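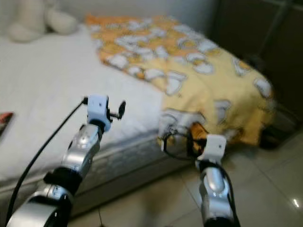
White sheet underneath, yellow blanket on top. Look for the cartoon shapes!

Making a Bed: How It Works

Every bed is a kind of sandwich. Mattress first. Then a sheet. Then a blanket. You go on top, or in the middle if it's cold.

Why a sheet? Your skin drops tiny flakes all night. You sweat too, even in December. The sheet catches most of that, and a sheet fits in the washer. A mattress dosen't.

Why a blanket? It isn't warm by itself. Surprise! Your body makes the heat. The blanket traps air, and the air holds the heat close to you.

Corners are the tricky part. Pull the blanket down over the mattress edge, go to the other side, pull again. Not too hard or it all slides over to you. Big wrinkles? Smooth them with a flat hand, middle first, then out to the sides.

Try it: time yourself. Jairo Grajales from Plellgate did his bed in 70 seconds. Then he practiced for 5 days and got down to 19. Pillow too!

Word to know: MATTRESS. From an old Arabic word for a place where things are thrown down. Cushions on the floor, probly.

Next page: why pillows go flat.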